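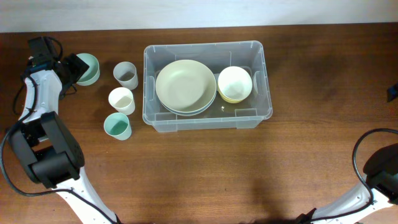 She was first out of the door when the crash happened. Still had her slippers on. "I thought it was the bins," she says. "Then I heard the horn and it just didn't stop."

The van had come off the Wistgate road at speed, gone through the bus shelter and ended up half inside the launderette. No one was waiting for a bus. The driver, a man in his twenties according to police, ran off towards the allotments and was picked up within the hour. He has been charged with dangerous driving and taking a vehicle without consent. The van belonged to Gallardo, the bakery suppliers in Ballska, and had been taken from their yard that morning with the keys in it.

She has asked us not to use her name. Her flat is above the launderette and she has lived there 20 years.

"There was bread all over the road. Trays of it. You don't know what to do, do you, so I started moving it so the ambulance could get by." The ambulance wasn't needed in the end, apart from one man with a cut hand who'd been folding sheets at the back. He was sent home the same day.

What she wants to talk about is the speed. Cars come down that hill far too fast, she says, and have done for years. A petition went in last July with 2185 names on it, asking for a crossing and a lower limit. The council wrote back to say the road would be looked at. "Well, they can come and look at it now. I'll put the kettle on."

Brerkent council says a survey is planned but wouldn't give us a date.

The launderette is boarded up. Four machines wrecked, front wall propped. She was out of her flat for four nights while the floor was checked - slept at her sister's, "on a settee made for a child" - and is back in now, though she dosen't sleep much.

Would she move? Long pause. "I'm not going anywhere. It's the cars want shifting."

The driver is due back in court next month. The bus stop has been moved up the hill for the time being, outside number 95.

March 14, 2023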